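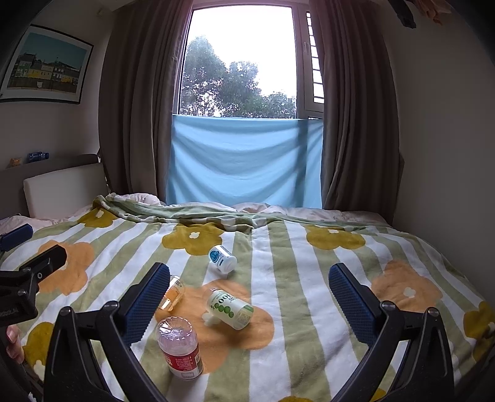
Grip pads, round two

July 2020

I swapped the pads on my hand-held gripper again last night and I'm so pleased with how it feels now that I'm writing this before I've even put the screwdriver away.

Quick catch-up if you missed the May post. I've been comparing two sets of fingers on the same handle: the stiff ones that came with the Stovell kit, and a curved pair I put together from Montoya parts. Same trigger, same linkage, same camera mount. In May the curved pair lost, badly, and I blamed the shape. I'm taking that back! The shape was fine. The pads were terrible. They were smooth, they picked up lint, and anything round squirted out the front like a bar of soap.

The new pads are blue with a fine diamond knurling, and wow, what a difference. I can squeeze half as hard and still hang on. The pattern bites a label nicely and it does pretty well on bare plastic too.

For testing I've moved off the desk and onto the bed. A desk is too kind. Everything sits flat, everything stands up, and if you miss you just slide the thing until it hits a finger. On a fleecy blanket the bottles sink in a little, they roll when you brush them, and the fabric wants to come along for the ride. So I throw a handful of bottles down and pick them up in whatever order looks hardest. Clear ones and white ones, mostly on their sides, and the water bottle upside down on its cap, where the lightest bump sends it over.

I did 30 picks with each set of fingers. A pick counts if the bottle gets lifted clear of the blanket, carried to the pillow end and let go without a bounce.

Stovell fingers: 9 drops
Curved fingers, blue pads: 2 drops

Both of those 2 were the same bottle, the little clear one with the amber liquid in it. It's narrow and slick and the liquid shifts as you tip it, so the weight moves just when you think you've got it. I tried coming in from the cap end and that was better, but I'd like to try softer pads on it before I decide anything.

The white bottle marked 100 was the nicest surprise. It kept getting away from me with the old pads and now I just close on the middle and up it goes – I did it a few extra times for fun.

Things I don't love yet. The gap at full open is great for fat bottles, but it means a long trigger pull for the skinny ones, and my hand was sore by the end. The tips also pinch up a fold of blanket if I come in too steep. Tilting the handle back a bit fixes that, though then the fingers hide more of what I'm reaching for in the video.

Speaking of video, I've been playing back the wide view through Jultach, which is the little viewer I use for stepping through clips. The corners go dark and my curtains bend like a funhouse mirror, but I can keep both pads and the bottles in view at once, and for grasping that matters way more than straight walls. I also tried a narrower lens for 8 picks and gave up. I kept losing the bottle right before contact!

Next up is the softer pad material from Tirnstead, if the package ever gets here. I'll run the same bottles on the same blanket so the numbers line up. After that I want to try a sock. Socks scare me a little.

If you've used knurled pads on anything squishy, please leave a comment – I'd love to hear how long the pattern held up for you.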